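Packed lunches, week 3

March 12, 2020

Quick one tonight, I have to be up at 5 and the dishwasher is still full.

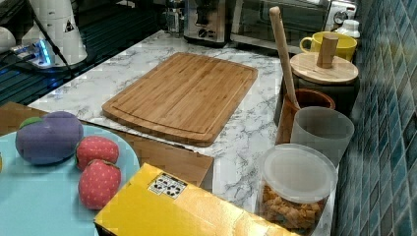 So how far ahead can you pack a lunch? Two days for most things, three if it's beans or rice and nothing with dressing on it.

Learned that the hard way with the pasta salad. Monday's box fine, last box soup. Corinne Rosenthal at work swears by keeping the dressing in a separate jar and she's right, I just never have the lid that goes with the jar.

What got eaten this week - chickpea wraps, cold noodles, leftover chili. What came home again - carrot sticks. Always the carrot sticks. Cut them too thick I think. Or they just don't like carrots, which is possible.

Also tried hard boiled eggs, peeled the night before. Good idea at 9 pm, less good at noon in a small break room. Sorry Dwayne.

Spent less than last week, even with the fancy cheese. Didn't write it down properly so dont ask me for the total. Bread was the big saving, I slice the loaf and freeze it and pull out 2 pieces at a time. They thaw by lunch.

Next week is soup, if I can find the themos. Pretty sure it's in the garage with the camping stuff. Send me your lentil recipes - nothing that needs a blender, mine leaks.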